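Our bench rules used to fit on a sticky note. Then Banafsheh Arabzadeh read a safety standard on a flight, and by the time she landed we had a 30-page draft. I cut it to 3 rules, and people now follow two of them.

Rule one: know where the cables are before the arm moves. Rule two: if it comes wrapped, it stays wrapped. Rule three: stay outside the reach of the arms, including when you're sure they're idle.

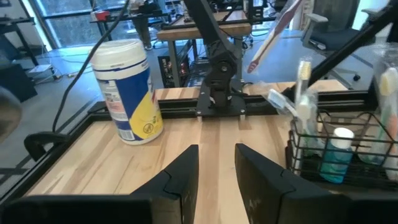
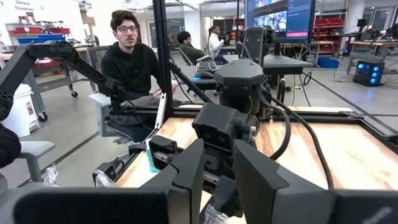
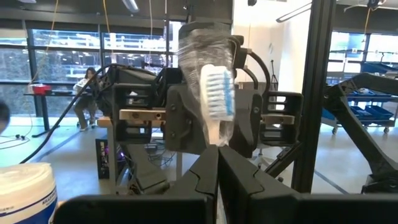
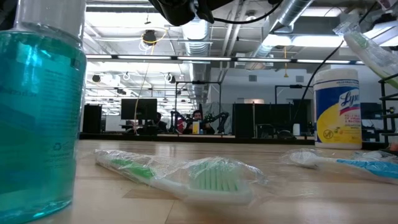

The toothbrush bench, from the wrist cameras and, in the last one, the fixed camera.

Rule two gets the most complaints. Imre Vass says clear plastic is cruel to a gripper. He's right, and it's staying in. Rule three we're rewriting in April, in larger type.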